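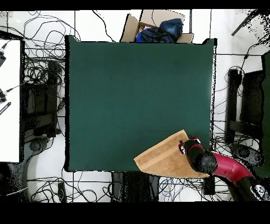

Section 3: Working at the folding station

These steps are for linen room staff at Flolham who share a shift with the towel arm. The arm takes over the repeat folding. Sorting, checking for stains and the final count stay with you.

Starting a batch

1. Check that the green work surface is clear and the cloth is smooth.
2. Lay one towel on the surface. It need not be straight.
3. Step back behind the floor line and press Start on the wall panel.
4. Stay within sight of the arm for the first towel of each batch.

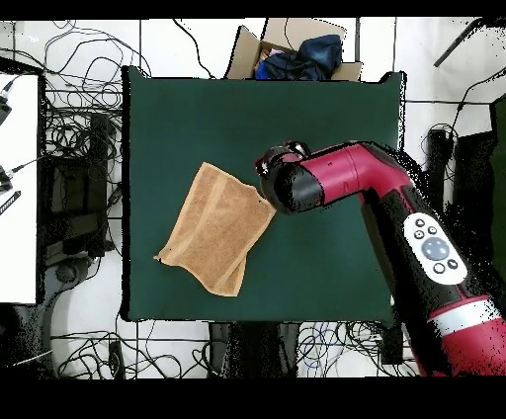
Fig. 3.1 Arm beside a partly folded towel. Keep hands off the work surface.

Caution: Do not reach in to straighten a towel while the arm is powered – press Pause and wait for the green lamp.

Note: A batch is 142 towels. Enter the batch number on the shift sheet as you did for hand folding.

If a towel is badly folded

5. Press Pause.
6. Take the towel off and shake it out.
7. Lay it down again and press Resume. After a second bad fold, put it aside and fold it by hand.

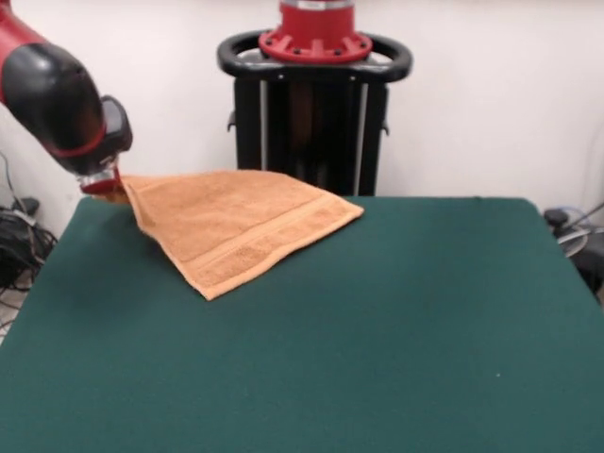

Write towels folded by hand in the right-hand column of the sheet. The column is used to adjust the arm and is not a record of anyone's speed.

Changes to your shift

Folding duty is now station duty, and you swap every two hours as before. Staff trained at Histon may start the arm alone. Everyone else works with a trained colleague until Solange Vasconcelos has signed their card. For faults, ring extension 556.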